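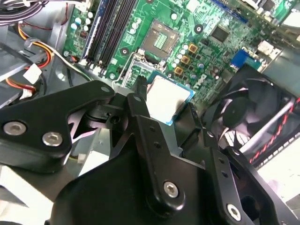
## Kinddale Computer Refurbishing: progress report to the Whiteley Fund

Prepared by Phyllis Sedgwick, project lead
Covers the period to the end of March

We've had a terrific few months, and I'm very glad to be writing this one! The grant is meant to put up to 200 desktops back into use by the end of the year. The first batch is out the door, the second is on the benches, and the work is getting better as we go.

## Processor work

This is where most of our effort went. A lot of the donated machines are perfectly sound but came with the slowest processor the board will take, and a swap gives them years more life. The Dell board at the top of this report has its memory slots alongside the processor socket, with the capacitors and chokes packed in close by, so there isn't much room to work in.

Kibet Mushi rewrote our procedure for the swap in January. The main points:

- The socket is inspected under the bench lamp before any chip goes near it. A bent pin sends the board to the repair shelf.
- Chips are held by the edges only, and the corner mark is matched to the socket before lowering.
- Old thermal paste comes off both surfaces completely, even when it looks fresh.
- The lever goes down last, and it should never need force.

Bartosz Kozłowski has taken on the repair shelf and is having a wonderful time with it. He has brought back several boards I would have sent for recycling, including two from the Stismont schools donation that wouldn't power on at all.

## Working inside the case

We used to take every board out for a processor change. Derek Cropper suggested leaving the board mounted wherever the socket can be reached, and we've now made that our normal practice. It saves unplugging the front panel leads, which were the cause of most of our "won't start" returns in the fall - a dull fault, and a slow one to trace.

Cases with a drive cage over the socket still have to be stripped the old way. The Plollon towers are the worst for this.

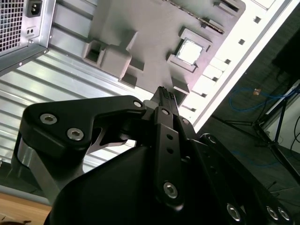 ## Money

Spending is on track. We moved $200 from packaging to thermal paste and wipes, as agreed with Colin Holroyd in February, and expect to need nothing further on that line.

## Next quarter

- Finish the second batch and deliver it to the Stismont library branches.
- Offer a 90-day checkup on every machine we place.
- Run a bench evening for new helpers, with Kibet teaching the socket inspection.
- Find a cheaper source of memory. Prices have gone up and we'd love any leads the fund can pass along.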